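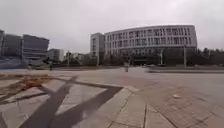

Figure 3.1. Open paved ground in front of institutional buildings, overcast sky.

Week 3: Runoff from paved surfaces

Read these notes before the tutorial. They cover the water balance of a paved site, the rational method and its limits, and the main ways of slowing water down before it reaches the street drain. Pipe sizing is left until Week 5. Bring a calculator and the Clekville catchment plan.

3.1 Where the rain goes

Rain falling on a catchment can do four things. It can be caught on leaves and other surfaces and evaporate, soak into the ground, sit in hollows, or run off. In a natural catchment with deep soil, most small storms produce very little surface runoff. The first few millimetres wet the vegetation and the litter layer, and the soil takes up much of the remainder at a rate that depends on its texture and on how wet it was before the storm.

Paving changes nearly all of this. Interception drops, infiltration is limited to joints and cracks, and the surface is usually graded so that hollows are shallow. The loss before runoff starts (the initial loss) may be only a millimetre or so on a sound sealed surface. After that, almost every millimetre of rain becomes runoff.

A useful conversion to memorise: 1 mm of rain on 1 square metre is 1 litre. A storm of 9 mm on 1000 square metres is therefore 9000 litres, or nine cubic metres, before losses. Students often lose marks by going through hectares and back again when the litre conversion would have done the job.

3.2 Volume and peak

Paving increases the total volume of runoff and it also shortens the time taken for that runoff to arrive. These are separate effects and they cause separate problems.

Extra volume matters most for receiving waters. A creek that used to flow a handful of times each summer may flow after every shower. Banks erode, the bed cuts down, and the animals that depend on stable pools disappear. Frequent small storms do much of this damage, even though no one complains about them.

A faster, higher peak matters most for flooding. Water moves across smooth paving several times faster than it moves through grass, and faster again once it is in a pipe. Flows from different parts of the site that used to arrive at the outlet one after another now arrive together.

Keep the two apart in your written answers. A detention tank can bring the peak back to its earlier value and leave the volume exactly as it was.

3.3 The rational method

For small catchments the peak flow is commonly estimated with

Q = C I A / 360

where Q is the peak flow in cubic metres per second, C is the runoff coefficient (no units), I is the rainfall intensity in millimetres per hour, and A is the catchment area in hectares.

The intensity is read from the local design rainfall table for a storm duration equal to the time of concentration. This is the time water takes to travel from the hydraulically most distant point to the outlet. If a shorter duration is used, the whole catchment isn't yet contributing. With a longer duration the average intensity is lower, so the calculated peak falls.

The coefficient C lumps together losses and storage. Values for use in this course:

Roofs and sealed paving: 0.9
Compacted gravel: 0.6
Turf on clay: 0.4
Turf on sandy loam: 0.2

Other textbooks give slightly different values, and councils often set their own. In practice you use whatever the approving authority specifies. For assignments use the list above.

Worked example

The Flitcombe depot is a sealed yard with an area of 2 ha. The time of concentration has been worked out for you and the matching design intensity is 90 mm/h.

Q = 0.9 x 90 x 2 / 360
Q = 0.45 cubic metres per second

Before the yard was built the site was turf on clay. Using the same intensity, Q = 0.4 x 90 x 2 / 360, giving 0.20 cubic metres per second. The sealed yard has more than doubled the peak.

The comparison is generous to the yard. The time of concentration on turf would have been longer and the design intensity lower, so the true earlier peak would have been below 0.20. Question 2 asks you to explain this in words.

Mixed surfaces

Where a catchment has several surface types, use an area-weighted coefficient. Multiply each area by its own C, add the results, and divide by the total area. Roofs should be included even when they drain to a tank, unless the tank can be shown to have room at the start of the design storm. A full rainwater tank provides no detention at all.

Partial area effects

Check whether a paved portion near the outlet gives a higher peak when taken alone. It has a small area but a short time of concentration, and so a high intensity. On long sites with paving at the bottom and grass at the top this can govern. The Clekville plan has been drawn so that it does.

3.4 When not to use it

The rational method gives a peak and nothing else. It says nothing about volume, and it should not be used to size storage except as a first guess. It assumes steady rainfall over the whole catchment, and it assumes the runoff has the same probability as the rainfall that produced it. Both assumptions get worse as the catchment gets larger.

For storage design you need a hydrograph, meaning flow plotted against time. We start on these next week.

3.5 Grading and surface drainage

Paving that looks level seldom is. Pedestrian areas are normally laid with a slight crossfall, steep enough to shed water and gentle enough for wheelchairs and prams. Falls that are too flat leave puddles after minor settlement. In colder places those puddles freeze, and everywhere they collect silt and leave a stain.

Large paved areas can be drained in one of three common ways:

Point drainage, where the surface is folded towards individual pits. Cheap in materials, but the folds are awkward to set out and a single blocked grate ponds the whole bay.

Linear drainage, with a channel or slot drain along a low line. Grading is simpler because the surface is a plane. The channel needs regular cleaning.

Edge drainage, where the paving falls to a garden bed or swale. It needs flush kerbs or frequent gaps, and levels that have been properly checked. A bed finished 20 mm above the paving will not accept any water, whatever the drawing says.

Water should fall away from building entrances. Where a threshold has to be flush for access, put a channel directly outside the door and give it its own outlet.

3.6 Slowing and losing water

Permeable paving. Water passes through the joints or the paving body into a coarse base, where it is stored and either soaks away or drains slowly. The surface clogs with fine sediment over time. Don't place it downhill of bare soil or a mulched bank.

Swales. Shallow grassed channels that slow the flow and trap coarse sediment. They need a gentle grade - too steep and they scour, too flat and they stay boggy.

Raingardens. Planted beds with a sandy filter layer and usually an underdrain. They suit frequent small storms. Large storms need an overflow, and the overflow level sets the ponding depth.

Tree pits. Paving over structural soil or crates can give street trees a decent root volume and take in runoff as well. Watch for conflicts with services.

Detention tanks. Storage with a restricted outlet. They control the peak only.

The Seltov case study in the reader compares a raingarden and a buried tank on the same site. Read it for the maintenance section, and note who is responsible for the inspections in each case.

3.7 Tutorial questions

1. Calculate the volume of runoff, in litres, from 9 mm of rain on 1000 square metres of sealed paving. Allow an initial loss of 1 mm and no further losses.

2. Explain why using the same intensity before and after paving underestimates the change in peak flow.

3. Using the Clekville plan, calculate the area-weighted C for the whole catchment. Then check the lower car park as a partial area. Which governs?

4. A designer proposes a raingarden at the top of the Flitcombe yard to save running a pipe. Comment briefly.

Reading: Restrepo reader, chapter on small urban catchments, up to the section on routing. The appendix uses the older coefficient table, so ignore its worked answers.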